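# Ripe by Supper

Talville, 6 a.m., the loading side of the market. Dark still. Somebody has a radio going and somebody else wants it off. Pears coming down off a truck in flat wooden trays, one layer deep, tissue between, and every one of them hard as a doorknob.

"Don't eat that," says the woman checking the trays. I wasn't going to. "Two weeks. Well - ten days, if your house is warm."

Which is the whole problem with pears, and the whole story of this town, more or less. You can't sell a ripe one. You can barely move a ripe one across a parking lot. So the trade in pears is a trade in pears that aren't ready, sold to people who mostly don't know what ready feels like, and who throw out a good share of what they buy. Too early, chalk. Too late, mush. In between, one afternoon.

I came up in March to write about that afternoon. Wrong month, everyone told me. Harvest is long over by then. But March is when the storage fruit comes out, the last of the cold rooms, and the last of the cold rooms is where people here make or lose their year.

## The Sirnen side

The orchards run up the Sirnen, a shallow brown creek that gets called a river on the signs. Old trees on the west bank, big crowns, ladders needed. On the east bank the new plantings, trained on wire, low enough to pick from the ground. The two sides don't think much of each other. West bank growers say wire fruit tastes like water. East bank growers say fine, enjoy your ladders.

I ate a lot of both. Couldn't tell you. The best pear I had all week came out of a coat pocket.

There were 76 farms shipping out of Talville when the packing shed went up. Fewer now, nobody would give me the same number twice so I won't print one. The ones that quit mostly quit the same way: a kid moves off, a pump dies, the trees go three winters without pruning and then it's not an orchard any more, it's a woodlot with pears in it. Deer love it. You drive past a good many of those on the creek road.

The ones that stayed got picky. That's the word I kept hearing. Picky about picking date, picky about how fast the fruit gets cold, picky about who buys it. One grower on the west side sells to a list of households and won't add to it unless somebody drops off. Some 500 boxes a season, all spoken for by the time the blossom's down. She told me the waiting list has people on it who have moved away and not told her.

## What a thumb knows

So how do you tell. Everybody up here does the same thing, and they do it without looking, in the middle of a sentence. Thumb at the neck, right beside the stem. Light pressure. If it gives there, eat it. Forget the belly of the pear, the belly's no use - by the time the belly is soft the core has gone brown and you've missed it.

A pear ripens from the inside out. That's the trouble. Peach, you can see it and smell it and it's telling you. Pear keeps it's own counsel. Pick it and leave it on the tree too long and it goes gritty, so it comes off mature but hard, gets chilled, and then has to be brought back up to room temperature to finish. Winter pears need the cold first. Skip the cold and some kinds will just sit there and sulk until they shrivel.

And then the last part, the part no grower has any say in. Your kitchen. 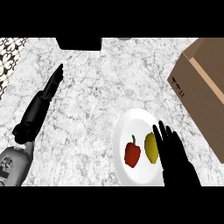 *The last few days happen on the counter.*

Every grower I met has opinions about your kitchen. Strong ones. Out of the bag. Off the windowsill, too hot by day and too cold at night. Away from the stove. Not piled in a deep bowl where the bottom one bruises and takes the rest down with it. A plate is better. A plate and some air.

Paper bag if you're in a hurry, and a banana in the bag if you're in a real hurry. The bananna trick is real - ethylene, the same gas the pears give off on their own, only more of it. Check every day. Every day, the woman with the trays said again, and made me nod.

Then once the neck gives, into the fridge, where it'll hold for a few days. People get this backwards all the time. Fridge first, counter never. They bite into a cold rock on the fourth day and decide they don't like pears.

## The bowl with nothing wrong with it

One thing I hadn't thought of. The fruit bowl itself is going out.

I mean in houses. Talked to a woman who stages homes for sale down the valley, and she says it's lemons or nothing. Lemons because they're all one color and they keep. A bowl of green apples if the buyer is older. Pears, never. Pears look like somebody lives there.

And the kitchens have got bigger while this was going on. All that counter. Yards of it. My grandmother had a strip of enamel beside the sink and on it, August through Thanksgiving, something was always ripening. Tomatoes on newspaper. Plums you weren't allowed to touch. Quince, later, stinking up the back hall in the best way. You came in the door and you knew what week it was.

I asked around the market, early, when people are too tired to be polite. What's on your counter right now? Mail. Chargers. A coffee machine. One guy said a carburetor. A man selling eggs said his wife lines the persimmons up in the order they'll be eaten and God help you if you jump the line. He seemed proud of it.

## Miyazaki, and the other way of doing it

Should say there's another school. Years ago I was in Miyazaki, in the south of Japan, at the front end of mango season, and spent a morning in a greenhouse where each mango hung in its own little net. The grower doesn't pick it. The fruit lets go when it's ready and drops in the net, and it gets collected, and it goes to market ripe. Ripe! Priced for it too. I remember standing there sweating through my shirt and feeling bad about every mango I'd ever hacked at.

Told that story in the packing shed in Talville. Long pause. "Try that with a Bosc," somebody said.

Fair enough. Different fruit. A pear that fell on its own is a pear for the pigs, or for the still. But the idea stuck with me - that the waiting can be done before you buy it, if somebody's paid to wait. Up here the waiting gets handed down the line to you, along with the risk, and nothing on the label says so.

## Labels

Which brings in Nustix. Small outfit, back half of what used to be the Talville feed store, and they make the stickers. The little oval ones. Also tray cards, box ends, twist tags for the farm stands. Last fall they ran a new one for a handful of the east bank farms: plain cream oval, brown type, and all it says is PRESS MY NECK.

They figured on 2,000 as a trial. A roll, basically, small change. It went on fruit for the valley stores, and the stores called back - some laughing, some not. One produce manager pulled them the first morning. Thought it was rude. Another asked if she could have it on avocados.

The growers I asked were split, west bank mostly against. A pear doesn't need a joke on it, one told me, and I see that. But then he turned around and showed me his own card, the one that goes in every box he ships, and it's a full page. Single spaced. Starts with the weather in bloom and gets to the thumb test down near the bottom, after a paragraph on scab. I'd bet money most of those go straight in the recycling with the tissue.

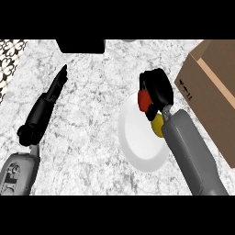 What he wants, he said, when I pushed him, is for folks to slow down and have a look once a day. Morning's good. You're up anyway, the kettle's on. Pick one up, put it back. He doesn't think it's a lot to ask. He thinks people who'll check a phone before their feet hit the floor could check a pear.

His own house, I got a look at the setup. Spare bedroom, north side, no heat. Fruit on slatted racks, windows cracked a hair. Smelled like honey and wet cardboard. He brings out a few at a time and they sit by the bread box until they're done. Comice now, and after that a lumpy little russet thing his father grafted and never wrote down the name of. They just call it the late one.

The late one isn't for sale. He gave me some in a bread bag and told me to take them out of the bag the minute I got home.

## Notes for the counter

Quick, before I run out of page.

**Bartlett.** Goes from green to yellow, the only one that plays fair. Color plus neck.

**Anjou.** Stays green. Don't wait for it to change, it won't. Neck only.

**Bosc.** Good while it's still a bit firm. The one for baking, holds its shape. Wrinkling at the stem is fine, sweeter if anything.

**Comice.** Soft all over when it's right, and you'll need a spoon and maybe the sink. Bruises if you look at it wrong. Buy the ugly ones.

**Seckel.** Tiny. Kids eat them. Put them out and walk away.

Overshot them all? Peel, core, pan, a lump of butter, lid on, low. Bit of salt. Ten minutes or so and you've got sauce for pork or pancakes. Nobody on the Sirnen throws out a soft pear, and they were a little shocked that I ever had.

Mine rode home on the passenger seat, bread bag open. Hit a pothole outside Talville and said a word. Got in after dark, set them out, pressed every neck. Nothing. Hard as the day they were picked.

Going to check again in the morning.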